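家事と作業台のコツ帖
機械に任せられる家事、まだ任せられない家事

2021年4月9日更新

洗濯物たたみや台所の片づけは、いつ機械がやってくれるようになるのか。読者の方からよく届く質問なので、今回は手順のコツと合わせてまとめておきます。先に答えを書くと、床掃除や食器洗いのように決まった範囲を動く作業はかなり任せられます。布ややわらかい物を持つ、渡す、たたむといった作業は、まだ人の手のほうが早くて確実です。

■やわらかい物をつかむのはなぜ難しいか

箱や缶は、どこをつかんでも形が変わりません。布巾やスポンジは、つまんだ場所から垂れたり、つぶれたりします。人は指先の感触で力を加減し、ずれたら持ち直しますが、機械の指にはこの「持ち直し」が苦手なものが多いようです。

片方の手からもう片方の手へ渡す動作も、同じ理由で手間がかかります。受け取る側が閉じる前に離せば落ち、閉じてから離すのが遅れれば引っ張り合いになります。渡す位置が少しずれただけで、端しかつかめないこともあります。 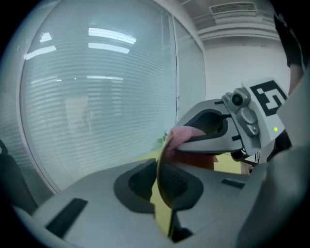

人の場合も、急いでいると同じ失敗をします。台所で物を受け渡すときは、次のようにすると落としにくくなります。

渡す側は端を持ち、受け取る側に広いところを空けておく。
受け取る側がしっかり持ってから、渡す側が指を開く。
受け渡しは作業台の上で行う。
ぬれた物は、先に水気を切る。
刃物は手渡しせず、いったん台に置いてから取ってもらう。

どれも当たり前のことですが、子どもに手伝ってもらうときは口に出して確認しておくと楽です。うちでは「持った」「離すよ」と声をかけています。

■今、任せてよい作業

床のほこり取り
ロボット掃除機で足ります。始める前に、床のコード、靴下、丈の長いカーテンのすそを上げておきます。ラグの房は内側に折り込んでください。毎日動かすなら、ごみ受けは運転のたびに空にします。いっぱいのまま使うと、隅に吸い残しが出ます。

食器洗い
食洗機に入れる前に、大きな食べかすだけ落とします。茶わんは伏せて少し傾け、底に水がたまらない向きに置きます。木のしゃもじや漆の器は手洗いのままにしています。

洗濯と乾燥
洗って乾かすところまでは機械で済みます。取り出して広げ、たたむところから人の仕事になります。乾燥が終わったらすぐに出し、シャツだけ先にハンガーへ掛けると、あとのしわ伸ばしが減ります。

■まだ人がやったほうがよい作業

タオルをたたむ
かごの中で丸まったタオルは、まず角を探すところから始まります。人は何枚か持ち上げて振れば角が出てきますが、機械にはこの最初の一手が難しいと聞きます。手でたたむなら、短い辺の2つの角を持って一度振り、台に置いて半分、さらに半分。最後の折り幅を棚の奥行きに合わせておくと、積んだときに前がそろいます。

食卓をふく
布巾の力加減と、物をよけながらふく動きの両方が必要です。物を全部どけてから、奥から手前へ一方向にふき、布巾の面を替えてもう一度。汚れた面で往復すると、筋が残ります。

引き出しの整理
何を残して何を捨てるかの判断が大半です。機械を待っても減りません。1段ずつ中身を全部出して、使う物だけ戻します。

■工房では少し事情が違う

キルンビルで小さな木工所をやっているゲディサ・イルマさんに、作業場のことも聞きました。同じ寸法の部材を同じ場所へ送る作業なら、簡単な送り装置でも十分役に立つそうです。

「うちで機械に任せているのは、板を5枚ずつ送るところだけです。研磨のあとの粉ふきは手でやります。木目に沿って布を動かさないと、角に引っかかって糸が残るので」

アデルモントで縫製の下請けをしているカタリン・エルデーシュさんの答えも似ていました。裁断は機械、重ねた布を1枚だけめくるのは人。静電気で2枚いっしょに持ち上がることが多く、指で端をこすって確かめるのがいちばん早いとのことです。在庫の布を23枚の束にまとめるときも、数えるのは手だと言っていました。

家庭でも布が重なってくっつくときは、端を軽くしごいてからめくると離れやすくなります。乾燥した日は、先に手を洗って軽くふいた程度の湿り気があるとやりやすいです。

■指先の材質は手袋選びの参考になる

物をつかむ道具では、指に当たる部分の表面が効いてきます。つるつるの面は布をすべらせやすく、細かい凹凸のある面は引っかかりができます。家庭のゴム手袋も同じで、手のひら側に凹凸のあるものを選ぶと、ぬれた皿を持つときに余計な力がいりません。

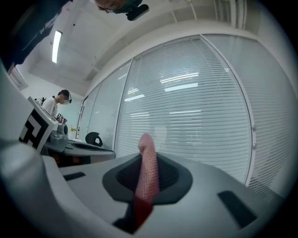

ピンク色の指先部分。表面に細かな凹凸がある。

凹凸に油がつくと、効き目が落ちます。使い終わったら手袋をはめたまま台所用洗剤で洗い、よくすすいでから裏返して陰干しします。直射日光に当てるとゴムが傷みやすいので、窓ぎわには掛けないでください。指先がつるつるになってきたら、掃除用に回します。

トングも先端で使い分けます。麺や葉物には溝のあるもの、豆腐や焼き魚には先が平たく幅のあるものが向いています。長さは浅い鍋なら短いほうが扱いやすく、揚げ物には長いものを使います。先にシリコンがついたトングは、継ぎ目に汚れが残りやすいので、歯ブラシで洗ってください。

■機械を迎える前にしておくこと

今すぐ買う予定がなくても、物の定位置を決めておくと人も楽になります。布巾は1か所、スポンジは1か所。同じ形のかごに種類ごとに分けて入れる。床には何も置かない。家じゅうを100点にする必要はなく、毎日通る場所だけで十分です。

たたむ家事ができる機械については、9月にもう一度調べて書く予定です。試した方がいらしたら、どの布でうまくいき、どの布でだめだったかを添えてお知らせください。タオルの厚みやシーツの大きさも書いてあると助かります。

文・ベテル・アンバエ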